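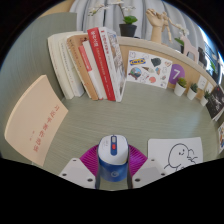

A reader wrote in to ask whether it was really worth tidying a desk that would only be in a muddle again by teatime, and could I please stop recommending trays. Fair enough! I've been through every tray in the Karstead range and they all ended up full of old receipts, so what follows uses no trays at all, just the desk, the books and a bit of patience.

How to set up a small study desk

Put the kettle on first. You'll want most of an afternoon, and it goes much better if you don't start at nine in the evening as I did last November, when I was still sitting on the floor with a heap of paperbacks at midnight.

Step one. Take everything off and wipe the top with a damp cloth, following the grain or the streaks if your desk has them. Mine is 70 cm deep, so I can only reach the back properly from the side (my arms are short and my chair is worse).

Step two. Books next. Stand them upright in a row along the back, thickest at one end. They will lean, and a gentle lean is fine, but if they start sliding, add a bookend. I have a heavy one from Gallardo, the shop by the station, and it has held up more than 600 pages of dictionary without complaint.

Step three. Keep one book lying flat near the front, the one you are really reading. Two at the very most, or you'll be back to a heap before you know it.

Step four. Give the mouse its own patch, on whichever side you use it, and leave a good hand's width clear all round. I used to keep my mug there. Please don't keep your mug there.

Step five. Allow yourself one cheerful thing, a card or a little drawing, lying where you'll see it when the work gets dull. I change mine when I get tired of it.

Pens can go in a jar. The lamp I use is the small Brellari, clipped to the shelf so its base takes up no room, and the cable runs down behind the books.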